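3.2 Reuse of retail packaging in the home

8 min read
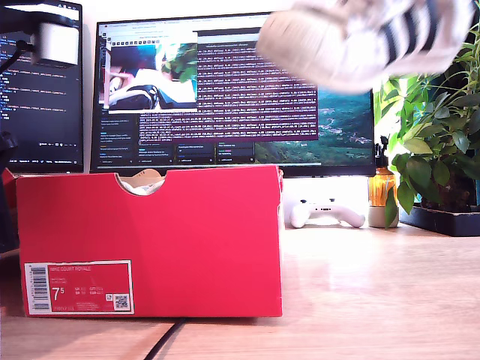 Wallner objects that a box kept in a closet has only been delayed on its way to the recycling bin, and that counting it as reuse inflates the figures. We take the point in part. In the Drasthorpe survey a box was coded as reused only if the household could name a second purpose for it and had put it to that purpose within the past 30 days. Boxes held "just in case" were coded as stored.

Figure 4. Shoebox, open, with product label on the front panel.

The survey covered 200 households, of which 36 kept at least one shoebox in reuse as defined above. Receipts, cables and photographs were the most common contents. Shipping cartons were kept for shorter periods and were mostly flattened. Rigid boxes with a separate lid stayed in use longest — a result that matches the earlier interviews in Farnness (Xenos and Lenihan), although the Farnness sample was small and leaned toward older renters.

Household size had little effect. Storage space did. Apartments without a basement unit reported more boxes in reuse and fewer in storage, and 11 of these households said they had stopped buying plastic bins. We did not check this against purchases.

Triantafyllou raises a separate problem, that respondents tend to forget boxes kept out of sight. The second round, in Pirkari, therefore used a walk-through with the interviewer in place of a recall question. Its results are given in Section 3.3 — the two rounds should not be pooled.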